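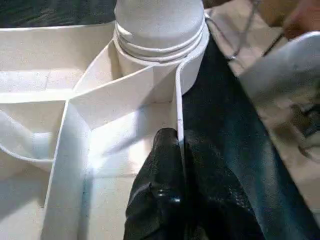 Hedgehog intake and overwintering: speaker notes
Nhyira Eshun, Flarneo Wildlife Hospital

Slide 1. Title
Thank Mebrat Beyene for the invitation. Questions at the end, except on drug doses, which can be asked as they come up.

Slide 2. What the talk covers
Autumn juveniles only. Adults with strimmer injuries are Kwabena Essien's session on Saturday. Figures are from our own intake book for one season.

Slide 3. The numbers
44 juveniles admitted. 28 released in spring. 9 died within two days of arrival, before any treatment could reasonably take effect. The rest died later or were put to sleep. State this plainly and move on. The early deaths are the group we can do least about once the animal is through the door.

Slide 4. First hour
Heat before food. A cold hedgehog can't digest, and syringe feeding at this stage does harm. Heat pad under half the box so the animal can move off it. Weigh, check for fly eggs, then leave it alone in the dark. Fluids under the skin once it has warmed, never straight from the fridge.

Slide 5. Faecal samples
Fresh sample, wet mount, low power first. Lungworm larvae are easy to miss if the slide has dried. One clear sample means very little - repeat before ruling anything out. Pass round the printed chart.

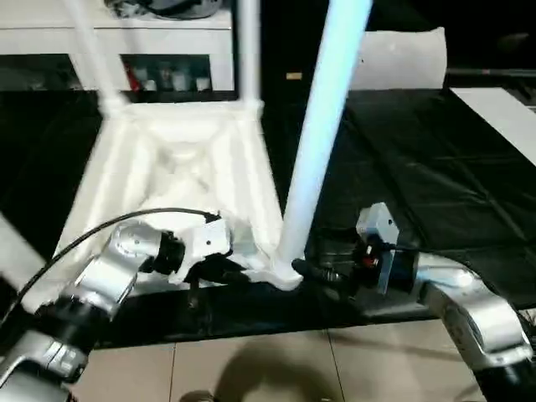 Slide 6. Weight and feeding
Weigh at the same time every day, 7 pm in our case, before the evening feed. A gain followed by a flat spell usually sends us back to the microscope. Meaty cat food and water. No milk, no bread, no mealworms. Somebody will ask about mealworms: the calcium to phosphorus ratio is poor and they'll eat them in preference to everything else.

Slide 7. Housing
One animal per hutch. Siblings may share until they start to squabble, then separate. Shredded paper is acceptable indoors; hay for anything kept outside. Nana Asante's cleaning rota is in the handout.

Slide 8. Release
Suitable weight, clear samples, mild nights forecast. Return to the finder's garden where it's safe. Check for a gap in the fence and ask about ponds with steep sides.

Skip slide 9 if running late. Contact details are on the back of the handout.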